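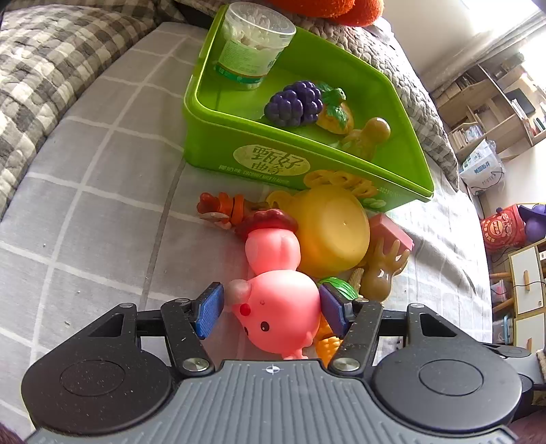 Nov 17, 2012. Entry opened to record the second pass of the fee comparison model, covering the four fund ranges under review: Vurnell, Skorden, Bodin and Davitz. The first pass treated the management charge as the whole cost of holding a fund, and the results were too flattering to the cheaper ranges. For the small saver case we have kept the old working title, "pig"; the large case remains "estate". Both labels appear in the sheet names and should not be altered, as the lookup formulas depend on them.

Inputs. The pig case pays in 200 pounds a month for 6 years, with no withdrawals. The estate case is a single payment at the start, left untouched over the same period. Growth before charges is held equal for all four ranges. This is a deliberate simplification. The purpose of the model is to compare charges, and no view is taken on the skill of any manager.

Charges are now entered under separate headings: annual management charge, platform charge, dealing costs inside the fund, and any fee on leaving. The third heading remains the weakest. Skorden and Bodin give a figure in their yearly reports. Vurnell gives one only for its share funds. Davitz gives none, and the cell has been left blank and shaded. It must not be filled with an average of the other three, as was done in the first pass.

Run 1. Pig case, all ranges, monthly steps. The sheet completed without error, but the Bodin line ended higher than the line with no charges at all, which is impossible. The cause was a sign error in the rebate column. Bodin returns part of its platform charge as extra units, and the rebate had been added once as cash and again as units. Corrected, and the run repeated.

Run 2. The order of the ranges changed after the correction. Skorden is now cheapest for the pig case and Bodin second. Vurnell falls to third on account of its fixed yearly platform fee, which weighs heavily on a small balance in the early years and hardly matters by the end. Davitz cannot be ranked while its dealing costs are missing.

Run 3. Estate case. Vurnell comes out ahead, for the same reason in reverse. The crossing point between Vurnell and Skorden was looked for by hand and lies somewhere inside the range tested, but the step size was too coarse to state it with confidence. To be repeated with smaller steps before any number is passed on.

Sheet size. The workbook has grown to 185 rows on the main tab, of which a good part is repeated working from the first pass. The old rows have been moved to a tab named "archive" and locked. Colleagues are asked not to link to that tab.

Points of method. Charges are taken monthly in the model, although Vurnell in fact takes its platform fee once a year in arrears. The effect was tested on the pig case and was too small to change the order. It has been noted in the assumptions tab and left as it stands. Tax is excluded throughout. Inflation is also excluded, and all results are therefore in money of the day – this needs to be printed on every chart, as the first set went round without it and was misread by at least one reader.

The Skorden introductory offer requires a decision. New investors pay no management charge for the first 2 years, after which the ordinary rate applies. At present the model includes the offer, and this accounts for much of the Skorden lead in the pig case. A version without it should be run and both results shown side by side. If the order changes, the written summary will have to say so in its opening paragraph and not in a note.

Also outstanding: the Davitz leaving fee. The fund literature describes it as a charge on "early" sale, with no period given. A written query has been drafted and will be sent with the question on dealing costs.

Checks made today: totals by column against totals by row, agreed. Zero charge line against a hand calculation, agreed to the penny. Pig case with growth set to nil, agreed for Skorden and Bodin; Vurnell out by a small amount, traced to rounding in the monthly fee – left for the next session.

File saved to the shared drive under the usual name, with the pass number added.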